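Cirkon Hand-Held Gripper, Tindton pattern

A two-finger gripper you carry about yourself, for teaching a robot arm jobs without having to own the arm yet. Mesh-textured finger pads, light grey housing, no opinions of its own. Sold singly or as a pair, if you can find a friend.

Rekha Alva's group at Aitken collected 766 demonstrations with it in March. Their policy, trained on hand-held data alone, managed 74 per cent of table-top pick-ups on a real arm.

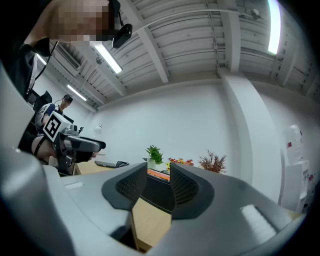

The same policy trained on joystick data managed 60, and took longer to collect, with more sighing. Adding Havivgate's filtering step brought the first figure down to 68. Donnie Mowat is looking into it and would rather not be asked.

Spare finger pads are sold in twos. Firmware notes and the full results table are on the downloads tab. Page updated May 15, 2020.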